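The Last Ferry to Mevham

My aunt left me her house in February, and with the house came the clock. I had not asked for the one or the other. I lived at that time in Wuvness, in two rooms above a shop that repaired shoes, and I was content there. But the lawyer wrote twice, and the second letter was less polite, so I packed a bag and went down to the harbor.

The ferry to Mevham goes when there are enough passengers. On that evening we were eight, and the captain looked at us for a long time before he decided that eight was enough. I sat inside, near the stove. Across from me sat an old woman with a basket on her knees. She held it with both arms, the way one holds a child in a crowd.

"You are going to the house with the green door," she said.

I said that I was, and I asked how she knew it.

"You have her chin," she said. Then she closed her eyes and did not speak again until we landed.

The house stood at the top of 170 steps. As a boy I had counted them every summer, and I counted them again now, in the dark, with my bag getting heavier. The number was still correct. The key turned with difficulty. Inside, the air smelled of soap and old apples, and I heard at once that the clock was going.

This was strange to me. My aunt had been dead for thirteen days. The clock was a Mavromatis, made on the mainland by a family that no longer makes anything, and I knew from my childhood that it had to be wound every night. She used to let me turn the key if I had been good. If nobody wound it, it stopped before the next evening, and she would be angry with the whole house.

I put my hand on the side of the case and felt it ticking, like an animal that is asleep.

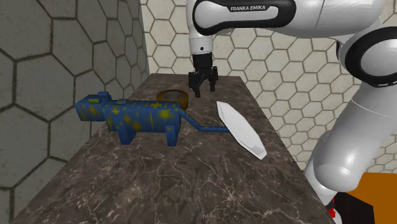 I slept badly. In the morning I looked in all the rooms, and I found my aunt's things in the places where they had always been. Her gray coat was on its hook. Her cups stood in a row with the handles to the left. In the kitchen there was half a loaf of bread under a cloth, and when I pressed it with my finger, it was soft.

I stayed inside that whole day and waited. I told myself that I was sorting papers, and in fact I did sort some. There were bills, and many letters tied with kitchen string, and a book in which she had written the weather. The last line said only: wind from Skaltotari, washing not dry.

Skaltotari is the small island opposite. From the bedroom window one can see its chapel and, on a clear day, the goats. When I was small I believed that people went there when they died, because my aunt always said of the dead that they had gone across. Later I learned that this was simply where the cemetery was. The ground of Mevham is all rock, and it is not possible to dig.

It became dark. I did not light the lamp. I sat on the stairs with my shoes off, and I felt foolish, and also a little afraid.

The green door opened without a knock. It was the old woman from the ferry, with the same basket. She went past me to the clock, took the key from the top of the case, and wound it slowly. She did it with her whole shoulder, as my aunt had done.

"I had to be away one night," she said with her back to me. "I asked the boy from the bakery. Did he do it well?"

"It was going when I came," I said.

"Good." She put the key back. "She wanted it to go until somebody of the family was here. She made me promise. Forty years I played cards with her, and she cheated for all of them, and still I promised."

From her basket she took a new loaf and put it under the cloth, and she took away the old one for her hens. Then she stood in the middle of the kitchen as if she had forgotten the way out.

"Now you are here," she said. "So I do not need to come anymore."

I thought about my two rooms and the sound of the little hammer below. I had planned to sell the house before the summer. The lawyer already had a buyer, a man who wanted the view.

"I don't know how to wind it," I said. "You would have to show me."

She looked at my chin, or perhaps at something a little above it. Then she put down the basket and pulled out a chair, and from the pocket of her apron she took a pack of cards.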